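The town of Feltard has had the same flag since the year its cannery opened, and the cannery has been closed for longer than most of the people now arguing about the flag have been alive. The flag shows a fish. It may be a trout. The woman hired to run the redesign says she has been told, in writing, that it is a salmon, a shad and an insult.

She has been at it for fourteen months. Her office is one room above the Paquette branch library, and she keeps the current flag over the back of the spare chair, so a visitor has to decide whether to sit on it. I stood for the first ten minutes.

"You can sit," she said. "It's polyester. It has had worse from the weather."

Her job, as the town council wrote it, was to collect ideas from residents, whittle them down and put a short list on the spring ballot. The council set aside money for 500 printed entry forms and assumed most of them would come back as scrap paper. The town sent in 1,607 entries, many of them on the backs of other things.

"I got one on a dry cleaning ticket," she said. "It was pretty good. He'd thought about the proportions."

Of the total, 118 showed the water tower. Another pile, which she did not want to measure in my presence, consisted of the existing flag with the fish facing the other way. She takes these seriously. The fish at present swims toward the pole, and there is a feeling in the east end of town that this looks like retreat.

I asked whether people really feel strongly about it.

"They don't think about it for thirty years, and then you say you might change it and it's their grandmother," she said. "I understand that. I'm the same about the phone company."

The rules are short. No more than four colors, no lettering, nothing that belongs to a business. The last one has caused the most trouble. Plavex, which makes gaskets and employs a good part of the west side, has a blue chevron on its trucks, and blue chevrons turned up in the entries in large numbers. She wrote to the company to ask if it was organizing a campaign. The company wrote back that it was not, and enclosed an entry.
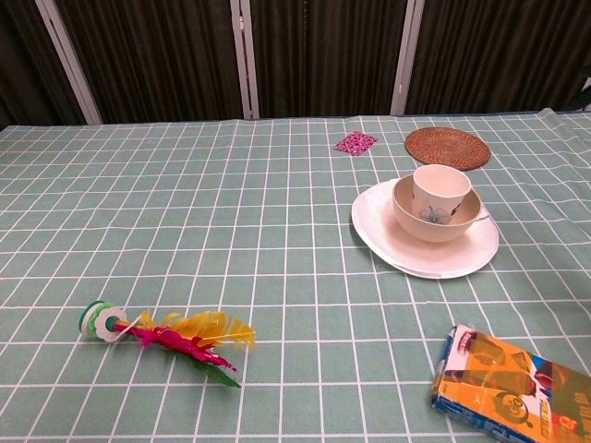

A table set with a sage-green check cloth and white and cream tableware.

Lettering is the other sore point. The present flag says FELTARD across the bottom, and a number of residents have asked how anyone would know where they were without it.

"I say, you'd be in Feltard. You'd have driven there," she said. "That doesn't go over as well as you'd think."

She grew up in Kivov, a township with no flag at all, and admits she had never given the subject a thought until she saw the job posting. Before this she ran recycling outreach for the county, where, she says, the public was calmer. She has since read everything the library downstairs has on flags. It took an afternoon.

The hardest meeting so far was in the school gym, with 200 folding chairs set out and people standing behind them. A man asked for the anthem to be looked at while they were at it. Feltard does have a town song. It has five verses, the third of which praises the cannery's ventilation, and it is sung once a year by the people who know it.

"I told him the song was outside my scope," she said. "I have never been so happy to have a scope."

The council will get her short list at the end of January. She won't say what is on it, though she allowed that one design has a fish and one has no fish, and that the no-fish people should not get their hopes up. If voters turn down all of the choices, the old flag stays, and a new one of the same pattern will be ordered, the one on the pole at town hall having lost most of its second D.

I pointed out that Feltard has only one D.

"Yes," she said. "We've had some trouble with the supplier."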